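Grukska: teaching a two-arm robot to handle cans by remote control
Project report, July 12, 2026

Aim – get a simulated humanoid to handle tins on a mat, from demos only. No hand-written motion. One of us drives both arms remotely, the other logs.

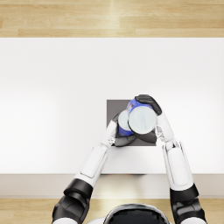
Driving is harder than we thought. Depth is bad from the head view so we added a closer one, mostly for lining up finger and thumb before closing. Slow approach = better demos.

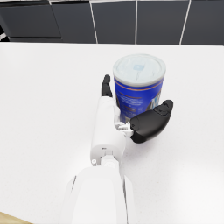

Two hands

We kept 17 demos, binned the rest. Main falut was both hands moving at once – now one holds, other waits open. 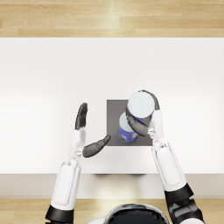 Each demo gets trimmed to 3000 steps max. Still to do: retrain on the trimmed set, write up Roltgate comparison.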